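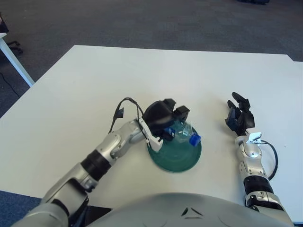
Saadet Dursun

The Trial

My sister-in-law Fadime runs the lunchroom at Erdem, and when she signed up for the Trultanel she put my name on the form as "evaluator." I do payroll. I had evaluated one thing in my life, a mattress, and I got it wrong.

"It clears tables," she said. "You watch it clear tables and you write down if it's worth the money."

So there I was in room 302 with a clipboard and a gray robot with two long arms and black hands, looking at (well, pointed at) a green plate with a squashed water bottle lying on it. The job was simple. Bottle off the plate, because the plate goes to the dishwasher and the bottle goes to recycling. My kids have been failing at this for years!

The left hand came down over the bottle very slowly, the way my grandmother used to reach for a card she wasn't sure she wanted. I caught myself holding my breath. Then it stopped and went back up, and I wrote "hesitates" on the form, and then I crossed it out because it seemed rude.

The man from Prundel had told us it might take up to 20 tries to get used to our plates. Ours have those rings in them, and he'd frowned when he saw them. He'd gone down to move his car and left me with a phone number and a big red button, and I kept one finger near that button like I was on a game show.

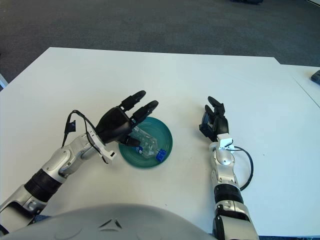

What I Wrote on the Form

Under "Speed" I wrote that I could have cleared the whole lunchroom by now, and washed up, and had a sandwich. Under "Noise" I wrote "quieter than Fadime," which she later made me erase.

Under "Would you recommend this service?" I left a blank. I wanted to see one bottle go.

And then one did. It took its time, and the plastic made that crackly sound, and the bottle ended up lying on the bare table with its blue cap toward me. The plate was just a plate again. I clapped, all by myself, in a room with carpet so thick the clap went nowhere. 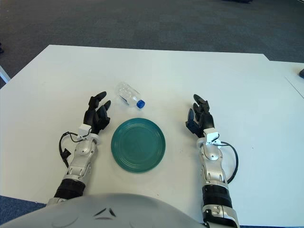

Fadime stuck her head in to ask what was going on. I told her it had worked, and she looked at the table for a while.

"The bottle's still there," she said.

"It's off the plate."

"Saadet. It's supposed to go in the bin."

I said the bin was a separate page. We have it for 60 days, I said, give it a chance. She picked up the bottle herself on the way out, and I flipped to the next page and filled in the date.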